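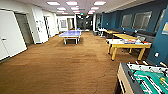
Última modificación de esta página: domingo, 14 de marzo de 2021

Manual de usuario de Sterkex Entrevista
Capítulo 4. Preparación de una entrevista a distancia

4.1 Alcance

El capítulo cubre la configuración de una entrevista política o de actualidad con el presentador en el estudio y el invitado en una ubicación remota. Se da por hecho que el servidor Sterkex está instalado y que el usuario tiene perfil de Realización o superior. Las entrevistas con ambos participantes en plató se tratan en el capítulo 3. Los debates con tres o más intervinientes requieren el módulo Distusard y tienen su propio manual.

4.2 Antes de empezar

Compruebe lo siguiente:

– La escaleta del programa está cargada y bloqueada.
– El invitado ha recibido el enlace de acceso y el código de seis cifras.
– El equipo remoto dispone de conexión por cable. Se admite la conexión inalámbrica, pero el indicador de calidad no pasará de ámbar.
– La licencia incluye el canal de retorno. Si no lo incluye, los pasos 6 a 8 del apartado 4.3 no aparecen en pantalla.

Nota: el código de acceso caduca al terminar la sesión. Una segunda entrevista con el mismo invitado exige un código nuevo aunque se celebre el mismo día.

4.3 Creación de la sesión

1. Abra Sesiones > Nueva > Entrevista a distancia.
2. Escriba el nombre de la sesión. No utilice el nombre del invitado si la entrevista está sujeta a embargo: el campo es visible para todos los perfiles, incluido el de Consulta.
3. Seleccione la pieza de la escaleta a la que se asociará la grabación.
4. Indique la duración prevista. El valor solo afecta al reloj del presentador y no interrumpe la grabación.
5. En Calidad de contribución, elija Automática o fije un valor. El mínimo recomendado para emisión en directo es de 1.920 kbit/s.
6. Active Retorno de audio y seleccione la mezcla N-1.
7. Ajuste el retardo del retorno. El valor de fábrica es de 300 ms y conviene mantenerlo en la primera prueba.
8. Pulse Probar retorno y espere la confirmación del extremo remoto.
9. Guarde. La sesión pasa al estado Preparada.

Precaución: si se selecciona la mezcla completa en lugar de la N-1, el invitado se oirá a sí mismo con retardo. El efecto se confunde a menudo con un fallo de línea y no genera ningún aviso en el registro.

4.4 Cuestionario y turnos

El cuestionario es la lista de preguntas que el presentador ve en su monitor. No se transmite al extremo remoto salvo que se marque la casilla Compartir temas, y en ese caso el invitado recibe únicamente los encabezados de bloque, nunca el texto de las preguntas.

1. Abra la pestaña Cuestionario.
2. Pulse Importar y elija el documento de redacción. Se aceptan archivos de texto y documentos del editor Haltberg.
3. Revise la separación en bloques. Una línea en blanco inicia una pregunta; dos líneas en blanco inician un bloque.
4. Asigne a cada pregunta una de las marcas disponibles: Obligatoria, Opcional o Réplica.
5. Enlace las citas y los datos con su fuente. El enlace se abre en el monitor de edición, no en el del presentador.
6. Pulse Validar.

El documento importado puede tener hasta 3.798 palabras. Si se supera el límite, la importación se completa, pero el texto sobrante queda en la carpeta Pendientes y no aparece en el monitor.

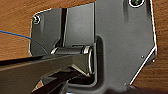 Las preguntas con marca Réplica permanecen ocultas hasta que el realizador las libera con la tecla F7. Una réplica liberada se coloca justo debajo de la pregunta en curso y no altera el orden de las demás. Para retirarla, pulse de nuevo F7 antes de que el presentador avance – después ya no es posible, y la réplica consta en el registro como formulada.

Nota: el contador de interrupciones mide los solapamientos de voz entre los dos canales. Es un dato técnico destinado a la mezcla de audio. Las exclamaciones breves y las risas también suman, de modo que no debe citarse en antena como medida de la conducta de los participantes.

4.5 Grabación y marcas

1. Con la sesión en estado Preparada, pulse Armar. El piloto pasa a ámbar.
2. Pulse Grabar. El piloto pasa a rojo en las dos ubicaciones.
3. Inserte marcas con la barra espaciadora. Cada marca guarda el código de tiempo y la pregunta activa.
4. Para señalar una afirmación que deba contrastarse, pulse V. La marca se envía a la cola de Verificación con los 20 segundos anteriores de audio.
5. Al terminar, pulse Detener y espere a que se cierre el archivo local del extremo remoto. No corte la conexión antes de que aparezca Copia completa.

Precaución: una sesión con más de 300 marcas tarda varios minutos en abrirse en el editor. En entrevistas largas, divida la grabación con la orden Nuevo tramo.

4.6 Transcripción

La transcripción automática comienza al detener la grabación y se guarda como Borrador. No se puede publicar ni exportar en ese estado.

1. Abra Transcripción > Revisar.
2. Confirme la atribución de cada intervención. En los solapamientos el sistema propone un único hablante; corríjalo a mano si procede.
3. Compruebe los nombres propios. Los caracteres con signos diacríticos se conservan solo si figuran en el diccionario de la sesión: el apellido Stępień, por ejemplo, se transcribe como «Stepien» mientras no se añada la forma correcta.
4. Marque los cortes realizados en la versión emitida. El texto eliminado se sustituye por un signo de corte entre corchetes.
5. Pulse Aprobar. La aprobación queda registrada con el perfil y la hora.

Nota: la versión íntegra y la versión emitida se conservan por separado. Modificar una no actualiza la otra.

4.7 Mensajes de error frecuentes

E-41. Retorno no confirmado. El extremo remoto no ha contestado a la prueba. Repita el paso 8 del apartado 4.3.

E-44. Cuestionario sin validar. Se ha intentado armar la sesión con cambios pendientes. Vuelva a la pestaña Cuestionario y pulse Validar.

E-52. Copia remota incompleta. La conexión se cortó antes del cierre del archivo. Pida al invitado que abra de nuevo el enlace; la transferencia continúa desde el último tramo recibido.

E-57. Diccionario bloqueado. Otro usuario está editando el diccionario de la sesión. El bloqueo se libera al cerrar su ventana o, en su defecto, desde Administración > Bloqueos.

Para la publicación de la entrevista y la gestión de rectificaciones, consulte el capítulo 5.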